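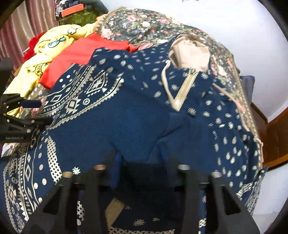
Photo: Pouran Yazdani

I have a bone to pick with the folding people. You know the ones I mean. They have a drawer that looks like a box of envelopes, every shirt standing on its edge, and they will tell you (whether you asked or not) that a garment has exactly one correct fold and that you've been getting it wrong since you were tall enough to reach the dresser.

I think they're right about T-shirts. I'll give them T-shirts. A T-shirt is a rectangle with two small problems, and once you've tucked in the sleeves you're home free. Same for pillowcases, dish towels and most jeans. But try it with something big and drapey with a printed border running down one side, and then come talk to me.

My aunt Fereshteh Najafi folded everything on the bed. Never on a table, never standing up with the thing clamped under her chin the way I do it. She spread it out on the bedspread, walked from one side to the other, tugged at it, and then more or less let the cloth decide. I used to think this was a terrible waste of time. She had a perfectly good dresser top! Now I do all of mine on the bed too, and I've gotten bossy about it, so here I am writing an essay.

My first point is that the bed is simply the best surface in the house. It's wide, it's at a decent height if you don't mind bending a bit, and the bedspread has some grip to it, so a slippery fabric stays where you put it. Floral bedspreads are the best of all, in my opinion, even though everyone under forty seems to be throwing them out in favor of oatmeal-colored everything. Put a navy print on top of dark roses and yes, it's a lot to look at. I like a lot to look at. I have to do laundry every week for the rest of my life, and I'd like some roses with it.

My second point is the border, and here is where I part ways with the envelope crowd for good. They fold for size. You get your neat little packet, it fits the drawer, hooray, and the prettiest part of the cloth is somewhere in the middle where you won't see it until you shake the whole thing out again. If someone went to the trouble of designing zigzags and diamonds and rows of tiny dots, I want them on the outside! Fold the plain part back and leave the pattern showing along the bottom. Then when you open the closet in the morning with one eye shut, you know what you've got.
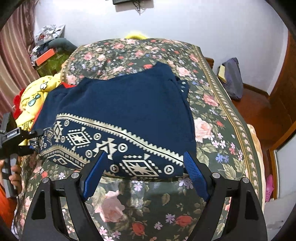
Will the result be a perfect rectangle? It will not. Mine usually come out with one corner sticking up like a dog's ear, and I used to take the whole thing apart and start over on account of that ear. I once spent most of a Sunday on a single stack. I'd bought a plastic folding board called a Plino, which is meant to do the job for you (flip, flip, flip, done), and it was lovely for anything my nephew wears and completely useless for anything with a bit of swing to it. The Plino now lives behind the ironing board. I've got nothing against it. It makes a good tray.

My friend Pouran thinks I'm being sentimental, and she may have a point. She hangs everything, every last scarf, and she says a folded print gets a crease right through the design and you'll be looking at that crease all day. We've had this argument at her kitchen table more times than is healthy. My answer is that you fold in the plain part, where a crease doesn't bother anybody, and you fold loosely, and if it's still bugging you, hang the thing up in the bathroom while you shower. Her answer is that if you'd hung it up in the first place you could have skipped all that. We usually have tea at this point.

But I don't have room to hang everything! My closet rod is 27 inches long, I measured it in May when I was feeling ambitious, and winter coats have claimed most of that. So I fold, and I'm going to keep folding, lumpy corners and all, with the good side facing out. The yellow things go under the navy things, the red gets tucked in wherever there's a gap, and the bed gets cleared by bedtime. Well, most nights. Sometimes the pile moves to the chair.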